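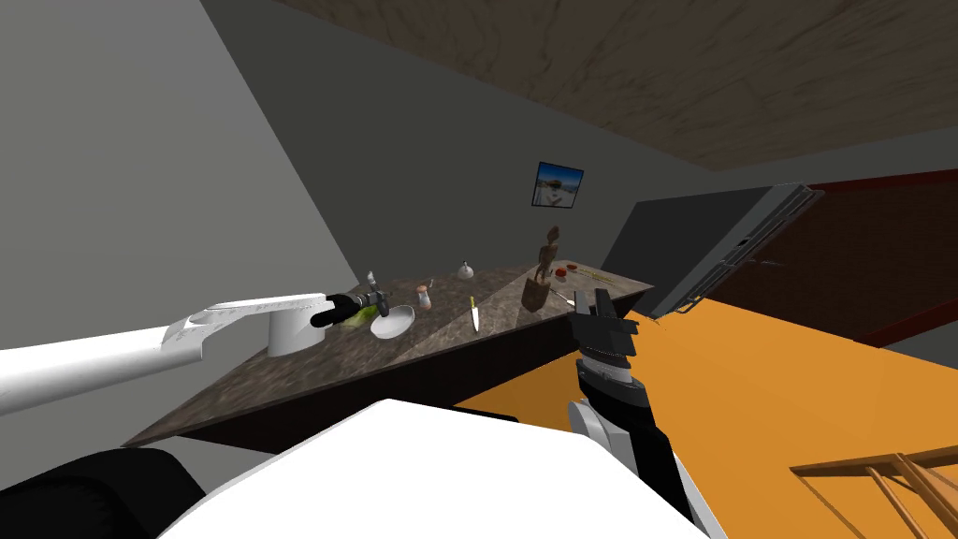 How many times do you have to show a robot a kitchen chore before it catches on? At Komovano the number they're working with right now is 70 run-throughs per chore, all steered by a person.

I got a turn at the controls in August, and wow, it's harder than it sounds! You've got two arms to think about, and in the simulated kitchen the counter is full of stuff - lettuce, a white bowl, a knife with a yellow handle. Qistina Tjoa, who trains the new operators, told me to slow down (twice). My best try at the lettuce took 61 seconds.

The team wants 3000 recorded runs before anything moves over to a real kitchen. Lauri Kiiskinen is lining up more people for the evening shift, and I've already put my name down - I want another go at that lettuce.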